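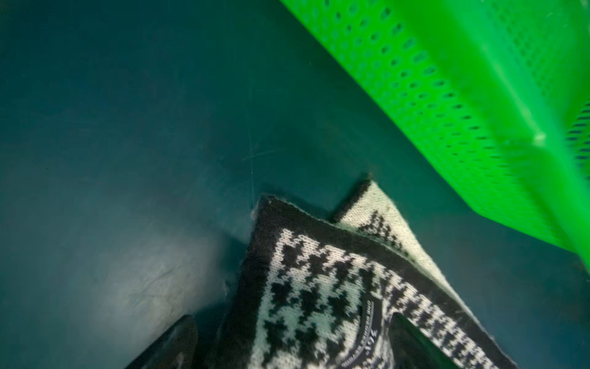 Moving out of Lekness in September and the packing is not going well. Started with the kitchen, gave up, started on the closet, gave up on that too. 4 boxes taped so far. Emese Dobos says to sort by room, I keep sorting by how much I hate the thing. Anything small goes in a basket for now, one of those neon green ones with the rows of little oval holes, you can spot it from accross a messy room, and the big stuff waits.

Movers quoted 664 — more than I wanted, but they do the stairs. Other place wanted 200 just to show up. Nope.

Still to do: mail forwarding, the gas people, give Atif his drill back. Also the couch. No idea about the couch. It came in through the window and I dont think it goes out the door. Measured it twice, 90 inches both times.

More when I find the tape again.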